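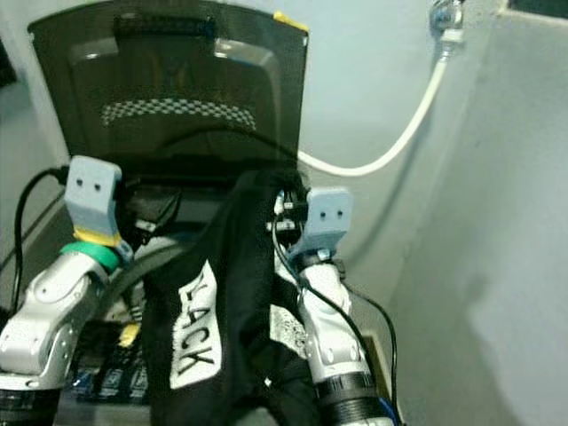
Journal d'atelier > Automatisation maison

4/11/19

Ce soir je suis resté à l'atelier partagé de Wiltosbridge plus longtemps que prévu. Je voulais seulement changer les bouts des pinces, et finalement j'ai passé la soirée entière avec le tissu noir et le bac.

Les nouveaux doigts bleu clair sont montés sur les deux bras. C'est la quatrième version que j'imprime. La précédente était trop épaisse au bout, elle poussait le tissu au lieu de passer dessous. Celle-ci est plate, avec un angle, et je garde les deux petits trous pour pouvoir ajouter un patin de caoutchouc si cela glisse. Au bras gauche j'ai mis du ruban jaune en bas du doigt, et le vert autour du poignet. Ce n'est pas très élégant, mais je peux le retirer sans outil.

J'ai noté les réglages dans le cahier, pour ne pas recommencer comme en octobre : ouverture 26 mm, position de fermeture 548 à droite et 475 à gauche. Je ne comprends pas encore pourquoi les deux valeurs sont si différentes. Les servos Trimach sont du même lot. Peut-être que j'ai mal vissé un palonnier - je dois démonter pour vérifier, et je n'ai pas eu le courage ce soir.

Le côté droit tient bien le tissu quand je ferme lentement. Si je ferme vite, il prend deux plis ensemble et après il ne peut plus les séparer. La bande à damier dans le bac m'aide à juger la position à l'œil, j'aimerais l'utiliser un jour pour le calibrage, mais il faut d'abord que j'apprenne comment faire avec une surface courbée.

Les câbles me fatiguent. Celui de gauche fait une boucle trop grande et j'ai peur qu'il s'accroche dans le bac. J'ai commandé des gaines chez Gaveck, elles ne sont pas arrivées. La carte Wynne reste sans boîtier, sous le bras gauche, je fais attention avec mes manches.

A faire : démonter le poignet gauche, raccourcir la boucle, essayer avec un torchon plus lourd. Racheter du ruban vert, le rouleau est presque fini.

© Journal d'atelier - Me contacter - Haut de page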